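Why Do Blocks Have Shadows?

A page for young readers, from the Quartey children's club

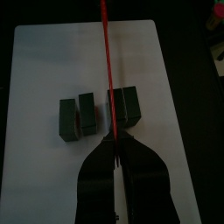
Akua Nutsugah asked us, after the last page, whether a shadow is a thing or only a place. She had tried to pick one up from the floor and she could not do it. It is a very good question, and today we will try to answer it with some green blocks and a white board.

First, what is a shadow? Light travels in straight lines. It cannot bend around a block as water bends around a stone. When light meets a block, it stops there. Behind the block there is a place where less light arrives, and this place looks grey to us. So Akua, a shadow is a place. You cannot pick it up, but you can put your finger inside it.

We use a white board for a reason. White sends back much of the light that falls on it, so the grey shadow is easy to see. Dark things keep most of the light for themselves. If you stand your blocks on a black cloth, the shadows are still there, but your eyes will have to search for them.

Look also at the blocks themselves. All the sides may be painted with the same green, but the top of a block can look lighter than its sides. The paint has not changed. The top is turned to the lamp and receives more light.

Now it is your turn. You need four blocks, one sheet of white card and a lamp. Ask an adult to switch on the lamp, and do not touch the bulb.

Stand two blocks together so that they almost touch. Stand the other two blocks near them, and leave a wider space in the middle. What happens to the shadows? When blocks stand very close, their shadows can join and become one big shadow. When there is a good space between them, light comes through and you see a bright piece of card.

Then move the lamp. Hold it high, and the shadows become short. Bring it low, and they grow long — sometimes longer than the card! The sun does the same thing. Go outside at noon and look at your own shadow, then go again at five o'clock.

Mansa Darko drew a pencil line around each shadow before she moved the lamp, and afterwards she could compare them. You can do it too. Use a different colour each time, and write beside each line where the lamp was.

Words to remember
Shadow: a place where something stops the light.
Surface: the outside part of a thing, which you can touch.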